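Goltlow 362 Observatory Weather Station

Mast-mounted weather station for small and medium telescope domes

The Goltlow 362 measures wind, rain, humidity, air temperature and cloud cover at the dome and passes the readings to the roof controller. When any reading goes past its set limit, the station opens a relay and the controller closes the shutter. The relay is held closed by power, so a cut cable or a dead supply has the same effect as bad weather.

Sensors

Wind speed and direction are measured by an ultrasonic head with no moving parts. Rain is detected by a heated plate, which also responds to wet snow. Cloud cover is worked out from the difference between sky temperature and air temperature, read by an infrared sensor with a replaceable window. Humidity and air temperature are taken inside a louvred shield below the head.

Limits and delays

Each limit is set separately from the web page built into the base unit. Closing is immediate for rain. For wind, the user may choose a single gust or a running average. After an alarm has cleared, the relay stays open for a waiting period, set at the factory to 5 minutes. Sites exposed to passing showers will usually need longer.

Specification

Mast head height: 291 mm
Base unit width: 219 mm
Relay: single, volt-free, normally open
Data link: wired network or serial
Mounting: pole clamp supplied
Logging: internal memory, exported as plain text

Versions

362: standard head, for inland sites.
362 Poltidard: sealed connectors and coated fixings, for coastal and island sites where salt spray is a problem.
362 Kourkoulas: heated wind head, for mountain sites subject to icing.

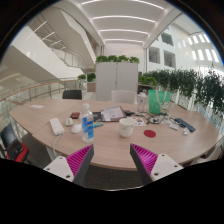

All versions use the same base unit and the same firmware. A head can be changed for another type without setting the limits again, although the wind offset should be checked against north after any work on the mast.

Software

The Simon driver is included and works with common dome control programs. Readings can also be fetched as a text file by any program able to open a web address.

Servicing

Clean the rain plate and infrared window with water and a soft cloth. Do not use solvents. Replacement windows and pole clamps are stocked as spares.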